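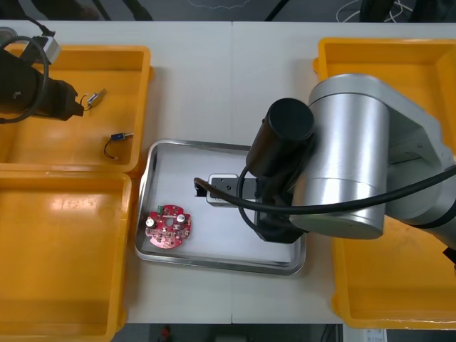 Yellow parts bins and a steel tray on the white table.

CASNESS - Homeck LP
Label: Tanoli
Format: 12" vinyl, 33 rpm, printed inner, download code
Edition: 264 copies. 100 yellow, rest black
Status: in stock, both colors (yellow going fast)

Second album from Casness and the first one with real drums. If you have the tape you know the deal: two organs, one bass, a guitar that mostly hums. Same people, bigger room. Recorded in July with the windows open and you can hear it, there's a truck backing up on track three and they left it in. Good call.

Side A is one long piece in four parts, 20 minutes, no gaps. Starts with just the low organ, then the bass comes in a half step off and stays there until your teeth hurt. Drums don't show up until part two. When they do it's a dead straight beat, no fills, hardly any cymbals. Part three is the quiet one. Part four is the reason to buy the record.

Side B is songs, sort of. "Bedari" has singing on it. Five verses, no chorus, vocal way down in the mix. "Salt Office" is the fast one. "Lamp Out" is the one they've been closing with live, shorter here and better for it. Last track is untitled, tape loop plus harmonium, and it ends in a locked groove so don't fall asleep.

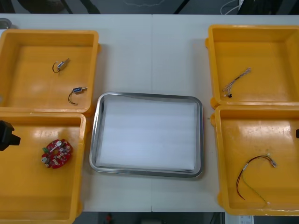
Zeeshan Khattak wrote in after playing the black one twice and thought the bass was mixed too loud on side A, fine on B, and wanted to know if the download is the same master. Fair question. It's not. Vinyl cut has a little less low end then the files, the needle wouldn't track otherwise. If side A sounds boomy try pulling the speakers off the wall first. If you want it huge, play the files.

Tracklist
A1 Homeck I
A2 Homeck II
A3 Homeck III
A4 Homeck IV
B1 Bedari
B2 Salt Office
B3 Lamp Out
B4 (untitled)
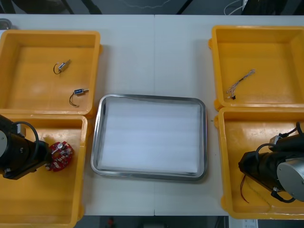

Both pressings come off the same plates, so no sound difference to worry about. Black is maybe a hair quieter in the run-in, could be my stylus. Lots of people asking what kind of yellow. Solid, no swirl, no splatter, not see-through. Hold it next to the bins on that white table and you're close, perhaps a touch paler on the record. Labels are plain white with a stamp, and the stamp is crooked on most of them. Not a defect, please don't send it back for that.

Sleeve is heavy uncoated board, black ink only. It picks up fingerprints. Inner has the lyrics to Bedari and a long thank you list in tiny type. Outer poly bag included, I keep the record outside the jacket for shipping so the seams don't split. Say so in the notes if you want it left sealed.

Shipping weight 660 g with mailer. One LP or two goes the same rate. Three or more, email me first, the checkout overcharges and I havent fixed it.

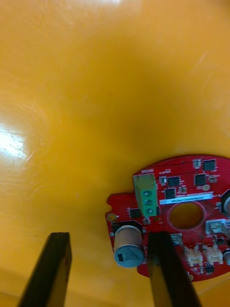

Same goes for orders mixing LPs and tapes. The cart adds them up like two separate packages. I refund the extra when I pack it, give it a day or so.

No holds on the yellow. One per person. Stores can get black at the usual wholesale price, minimum five, mix with other Tanoli titles ok.

Also from Casness: first tape (sold out, not repressing), Live at Bedari CDR (a few left, ask).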